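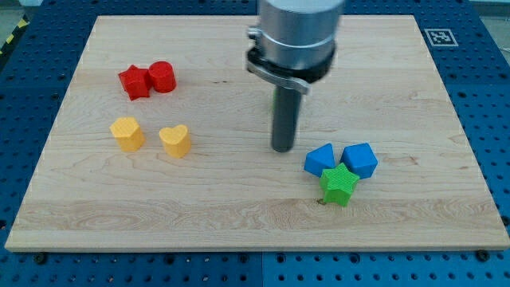
Ilen work board on the perforated table, with the single-finger tool and a set of printed shape blocks.

Ilen Work Board and Shape Block Set
Made by Visia. Item 1038.

The Ilen set is for laboratories, technical schools and small workshops where a robot arm pushes and sorts small objects on a table. It contains a maple board, printed blocks in several shapes and colors, one marker plate and one straight finger with a rounded end. The arm, the table and the clamp collar are not included.

We sell this set together with a written practice for working with it. Many customers ask us first about the blocks and only later about the rules. We prefer the other order, and for this reason most of this page is about the rules.

What is in the box
Board, maple, flat, oiled one time at our shop
Blocks: star, heart, cylinder, triangle, pentagon (please tell us the colors when you order)
Finger, dark gray, rounded tip
Marker plate, square, black and white
Practice sheet, 2 pages, for the wall
Log book

The board
Every board is cut from natural maple, so the grain and the knots are different from one to the next. A knot is not a defect and we do not accept a return for it. But please consider it if your camera program looks for dark objects. You should make one record of the bare board before the first use and keep it with your settings. If you later turn the board by half a turn, make the record again.

The board must lie flat. If it rocks under your hand, look for dirt or a raised bolt head below it. Do not put paper under one corner. Gladys Ticona, who prepares our boards, has received more than one back with a dent from the finger, and each time there was folded paper still glued to the underside.

Setting the height of the finger
The finger has to travel above the wood and never touch it. Set the height with the gauge at the four corners and in the middle, and use the highest point of the board as your reference. After this, set the lower limit in the robot controller and also in your own program. One limit is not enough. If the program is changed by a student on Thursday, the limit in the controller must still be there.

Check the height again when:
– the board was removed or turned
– the finger was changed
– the collar was loosened
– the arm had a protective stop
– the room was closed for a long time, as in August

The collar
Close the collar by hand and then with the key. Pull the finger down with two fingers of your hand; it should not move. The lever must point away from the direction where the arm works most of the time. Alcides Huamán wrote this rule, and some customers find it exaggerated. We keep it.

Placing the blocks
Place the blocks only when the arm is stopped and the stop is confirmed on the pendant. "It is waiting" is not the same as stopped. The blocks can be placed touching each other or separate, according to your task, but always with the shape facing up. Leave free wood near all edges. A block that leaves the board is left on the table until the end of the run, and the run is noted as incomplete.

Do not reach below the finger to correct a block. This is the rule which is broken most often, also by experienced people, and also by us. In our own shop Heriberto Taipe stops the day's work if he sees it, and the person repeats the start check from the beginning.

Start check
1. Marker plate clean, flat and not moved.
2. Nothing on the board except the blocks.
3. Collar closed, key removed.
4. Height limit read aloud from the screen.
5. Floor tape visible, all persons behind it.
6. First movement at 20 percent of the working speed.
7. Name and time written in the log book.

Your risk assessment
The practice sheet does not replace your own risk assessment, and it does not replace the safety standard that is valid for robots in your country. The finger is narrow. Even with an arm approved for work near people, a narrow tool presses on a small area, and the assessment must be made for the arm and the tool together. The arm's certificate alone does not cover it.

Care
Wipe the board with a dry cloth. No alcohol on the wood. The blocks may be washed in lukewarm water, never in a machine. The fine lines on their sides come from the printing and they collect dust, so use a soft brush. Replace a block when a corner is rounded. A finger is replaced after around 2000 runs, or at once if the tip has a scratch that you can feel with the nail.

Spare parts and questions
Blocks are sold one by one, boards also. The Restrepo collar and the Sorel collar both accept our finger. For other collars send us the inside diameter before ordering. Orders and delivery: Kevin Escobar. Questions on the practice sheet: Alcides Grajales, who also can send it in Spanish.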